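When the Robot Gets a Job, What Happens to Everybody Else?

Filed under: How Work Works
Dec 22, 2025

Let's start with some bad news for anyone who has watched a lot of movies. Most robots at work don't have faces. They don't march, they don't say "affirmative," and they show very little interest in taking over the planet. Most of them pick things up and put them down somewhere else. If you have ever been told to clean your room, you already know the job.

Kiltora is a company that packs boxes of bathroom and kitchen supplies and mails them to people. It has 51 workers and one big building with a leaky corner. In October it got its first robot arm, and the workers named it Flirkano. There was a vote. Flirkano beat "Gary" by two.

Before the robot came, there was a job at Kiltora called sorting. You stood at a table and things arrived in front of you. You picked up a bottle and put it in the right cubby. Then you picked up another bottle. A good sorter could do 710 in a day, and would then go home and not want to look at a bottle of anything, including ketchup.

That is the kind of job people like to give to a robot. The moves are small and they repeat. A robot doesn't get a sore back, and it never starts wondering what's for lunch.

But picking up a bottle is harder than it sounds. You can do it because you have been practicing since you were a baby, when you grabbed everything in reach and put most of it in your mouth. A robot has no such happy memories. Somebody has to teach it where to put its fingers, how hard to squeeze, and what to do if the bottle is lying down when it ought to be standing up.

A lot of that teaching goes on inside a computer. Programmers build a pretend room, a bit like a level in a video game, and the robot practices there first. The pretend room has pretend furniture and pretend bottles. If the robot drops one, no one has to get the mop.

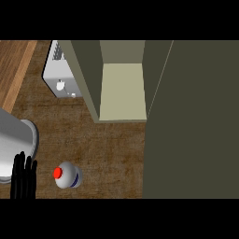
A round bottle on its side is a sneaky thing. Push it a little and it rolls. Squeeze it in the wrong place and it shoots away like a bar of soap in the tub. So the robot tries, and misses, and tries again, for as many tries as it takes. It never sulks about this. (Some of us could learn from that, and some of us are not going to.)

After all that practice, the real robot gets a turn with real bottles, and it usually finds something new to be bad at. Flirkano's problem was shiny lids. When the afternoon sun came through the window, the lids flashed, and Flirkano reached very carefully for a spot with nothing in it. The fix was a window blind. It cost 34 dollars and was put up by a human on a ladder.

So what happened to the sorters? There were 11 of them, and it's a fair thing to worry about. At some companies, when a machine comes in, people lose their jobs. That is real, and grown-ups argue about it a lot, sometimes at dinner. A machine can make work easier for one person and take it away from another, and both can happen in the same building.

At Kiltora, all the sorters stayed, but their days changed. Some of them now watch over the robot and rescue it when it gets stuck. Some check the boxes before they are taped shut. Two went to the repair desk, where they had to learn a pile of new things, and one of those two says she misses the sorting table. It was boring, she says, but she could chat with her friends all day. Now she works beside a machine that hums one note.

Other things changed too. There is a yellow line on the floor, and you don't step over it while the arm is moving. There is a big red stop button, and every worker is allowed to press it, even on the first day. There are more meetings. The robot doesn't have to go to those.

People still do the odd jobs, the ones that come up once and never the same way twice. A box shows up squashed. A customer writes to ask if the blue soap smells like the green soap. Flirkano can't smell either one.

Try it yourself: Put a plastic bottle on its side on a table. Pick it up using only two fingers, with one eye shut. Then write down instructions for someone who has never seen a bottle, and don't leave anything out. Most people need a second sheet of paper.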